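Nov 30, 2024

Quick one, I have soup on and Griet is coming by at six for the spare keys.

So the move to the Lisden unit is done. Mostly done. The lease on the old place ran out at noon and we were out by eleven forty, which for us is a miracle. Kristaps drove the van, I carried the stuff nobody else wanted to carry, Priit stood in the stairwell saying "left, left, no, your left." I have a bruise on my shin the size of a plum.

What we brought over: chairs, desks, a whole crate of extension cords, the kettle, the good lamp, the bad lamp. What got left: the green sofa. I know. Sigita cried a little about the sofa. It would not go round the landing, we tried it on its end, we tried it with the feet off, and then the downstairs neighbor said he'd have it for his mother. Fine. Gone.

Total damage for the van and the new shelf brackets was 2,450, which is more than I said it would be in July. Gunārs has the receipts. Please stop asking me for the receipts.

The new room is long and thin. I was worried about that on the viewing but you put the desk along the wall and suddenly there's a walkway, and you can get past somebody without them having to tuck their chair in. White walls, white desk, it all looks a bit like a dentist right now. Needs a rug. Needs a plant or four. I want the big shelf from Kerka but it's 30 centimeters too deep, I measured twice, then measured again becuase I didn't like the answer.

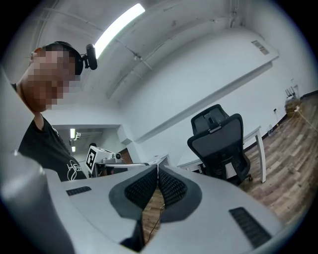 Anyway the cables. The cables are my problem for next week. Everything is just lying where it landed, and the router is living on top of a cardboard box until I find the little bag of screws for its bracket. I labeled that bag. I remember labeling it! It's in one of the boxes marked "misc," and there are a lot of boxes marked misc. Lesson learned, same lesson as last time.

Things I'm happy with so far:

- the floor. Brown wood-look stuff, sweeps clean in a minute, after years of that gray carpet
- the tall mesh chair with the headrest survived the van with all its wheels on
- lights are bright. Maybe too bright. Kristaps likes them, I get a headache by four
- pipes on the ceiling, which I thought I'd hate and don't

Things I'm not happy with: sockets are all down low and never where you want one. The door sticks. No hook anywhere for a coat, so coats are on the backs of chairs and then the chairs tip over. I'm putting up a row of hooks tomorrow if I can borrow the drill back from Gunārs, who says he doesnt have it. He has it.

Still to do. Hang the whiteboard. Change the address with the bank and with Ķēniņš, they still send the coffee to the old place and I am not losing another bag to the stairwell. Cable clips, the sticky kind, about 1,000 of them by the look of it. Find the kettle lid. Find the screws.

Soup's boiling over, more when the shelf question is settled. If anyone reading has a rug they don't want, long and narrow, any color but green, write to me.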